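4. Simulated assembly task

4.1 Background to the student project

The work described in this section was carried out by a group of 11 second-year students at the Cetstead school of engineering, as part of a module on automated assembly. The module was run by Elias Aoun, with Nizar Geagea responsible for the software. Students had used the teaching arm in the Kassab laboratory during the first term, but only for moving single parts between fixed points. The aim of the second project was to have them write and test a controller for a longer object, where the place at which the gripper takes hold affects everything that follows.

The whole of the project was done in simulation, using Trernar, a scene library written in the department. Each student worked on the same layout and was free to change the approach path, the gripper opening and the speed of each stage. The positions of the table and the arm were fixed. The starting angle of the wooden assembly on the table was varied from one trial to the next.

4.2 The assembly

The parts were modelled on a simple bench frame, chosen by the students from four candidates. The main member is a long, straight plank. At each end it meets a shorter block in a darker wood colour, and the model of the block at one end includes a thin blue-grey part where it joins the plank. We kept the colours of the plank and blocks well apart so that errors in alignment could be seen on screen without opening the log. Figure 3 shows the task from two viewpoints.
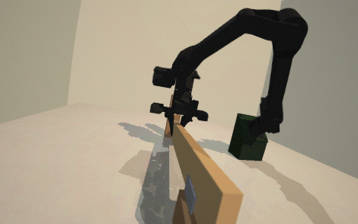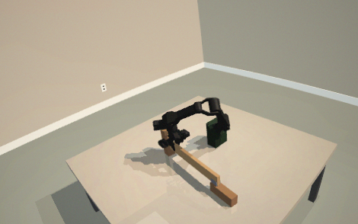 Figure 3. The arm with its gripper at one end of the wooden assembly: close view along the plank (first) and wider view of the table and room (second).

Students were asked to place the gripper at the block end and to keep the fingers pointing down during the approach. Several early controllers brought the wrist in at a slant, and one finger then met the wood before the other. This pushed the assembly sideways – by a small amount in most trials, but enough to spoil the next stage. The usual remedy was to stop above the block, correct the rotation of the wrist, and only then descend.

4.3 Trials and marking

Each finished controller was run for 135 trials with the same list of starting angles. A trial was stopped after 4000 simulation steps if the assembly had not reached its target position. The joint angles, finger opening and position of the plank were written to file at every step, and students used these files to prepare their reports.

Marks were given for the written account of failures as well as for the controller. In the first drafts, many students put every failed trial down to poor grip. After a review session in February they were asked to separate failures on approach from those that came after the fingers had closed. The second drafts were clearer, although two students still grouped them together. Their controllers are included in the comparison in Section 5, but their failure labels are not.

The scoring sheet was based on one used in the earlier Lollon exercise, with the section on cycle time removed.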